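Stiltero sorting cells at Sullport: questions from staff

Updated October. Applies to the returns hall only.

What is being automated?
The first sort of mixed household and nursery returns. A robot arm picks items from a round table and places them in totes by category. Grading, cleaning and repacking stay manual.

How many cells will there be?
Six. Cells 1 and 2 are in use. The rest follow once the Arnine stock system accepts their tote labels.

Will anyone lose their job?
No posts are being removed under this change. Sorters move to grading or to cell operation. Hours and pay bands are unchanged.

What does a cell operator do?
Loads the table, clears failed picks, changes full totes and logs faults. One operator covers two cells. Operators do not edit the pick program; send requests to the Montes support desk.

How much training is given?
20 hours, on shift and paid. It covers loading, safe entry, restart and fault codes. Staff who do not pass can repeat it once or return to grading.

Is there a pick target for operators?
No. The cell is planned at 830 picks per shift. This figure is used for scheduling and does not appear in individual reviews.

Which items cause the most trouble?
Clear items, thin film and soft toys. A clear cup standing on crumpled clear plastic gives the vision system very little edge to work with. Nested cups may be lifted as one. Table loads used for checking gripper settings include all of these.
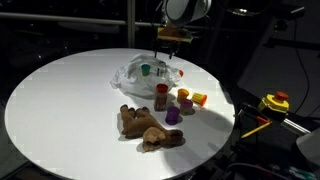
What do I do after a failed pick?
Wait for the amber light, request entry at the panel and remove the item by hand. Put it in the manual tote. Do not place it back on the table in the same run.

When should I use the emergency stop?
Whenever a person or the equipment is at risk. You do not need permission. Only a trained operator may reset it, after checking that the cell is clear.

Does the cell record staff?
The cell camera covers the table surface. Stored pictures are deleted after 20 days unless attached to a fault report.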